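The Break Room Project: Getting People to Put Things Back

Final report, Spaces and Habits course
Gil-soo Yang and Leonie Hollenstein
2019-04-12

Why we picked this room

We both eat lunch in the shared room at Zarkside, and we both love it. It has red walls, a round table that fits everybody who matters, and shelves that go up and up. It also collects stuff like no other room in the building! Bottles, cables, cups and papers land on the table and stay there until somebody needs the space. Our question was simple: if every common item has a home on the shelves, will people use it?

What we did

First we kept a log. Every time one of us walked in, we wrote down what was lying on the table and whether it had been there on the last visit. We ended up with 413 entries, which was way more than we planned, and typing them up took most of a weekend (worth it). Cables and drink bottles were the clear winners. Cups came next, then paper.

Then we gave each kind of item a shelf. Leonie wanted the cables at eye level and Gil-soo wanted them low, near the outlets. We tried low first and nobody looked down there, so eye level it was. We spent part of our 30 dollar budget on labels from Gasser and the rest on two small bins.

After that we logged again, using the same sheet and the same rules. We only counted an item as "left" if it showed up on two visits in a row. That meant a bottle somebody was still drinking from didn't hurt our numbers.

What we learned about the table

The round shape matters more than we expected. There is no corner to push things into, so items drift toward the rim and people eat in the gap. We also noticed that one item seems to invite another. A single cable on a clear table often had company by the next visit.

The table and the shelving side of the room:

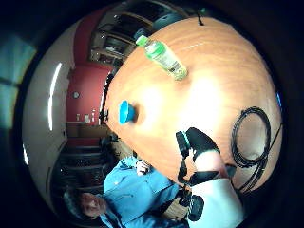
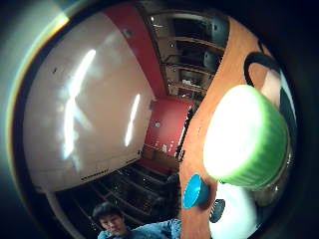 The shelves worked best for things people already thought of as shared. Cables got put back much more often once they had a spot. Bottles hardly changed, and we think that's fair, as a bottle belongs to one person and that person usually means to come back for it. A hook or a small tray by the door might be a better answer there.

What we would change

Our log depended on when we happened to be free, so mornings are thin. We'd also love to ask people directly next time instead of guessing from what they leave behind. Leonie has already drafted a short survey, and we hope to try it in August in the Stunholm building, where the tables are square.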